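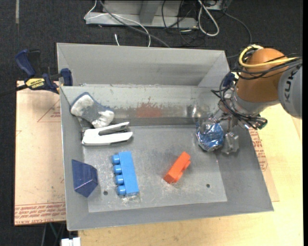 Equipment budget: bin picking cell

The request for next year's picking cell goes in at the end of January, and Orlando Paucar has asked every group that will use it to send him their numbers before then. The arm stays. What we are asking for is everything attached to it or sitting under it.

The largest line is grippers. We want two spare sets of fingers on the shelf and a second complete gripper, so that a damaged one doesn't stop testing. Valanska quoted 11 weeks for delivery, which means an order placed after February won't help the spring runs.

Cable management comes next. Zuzana Doležal has priced a proper dress pack for the arm and wrist, plus floor trunking behind the cell. She has put down $2,000 for the lot, including fittings.

Third is the bin mount. The bin is held with a bar clamp at present, and Abdelilah Lahlou would like a bolted base plate with locating pins. He has drawings ready. The same order would cover 5 new bins, all to the current dimensions.

Test objects are cheap but they need a line of their own. Gloves, toy bricks and small tools have been coming out of petty cash, and finance would like that to stop. Please send Orlando a list with part numbers where you have them.

Not included this year: a second arm, safety fencing, or any change to the table.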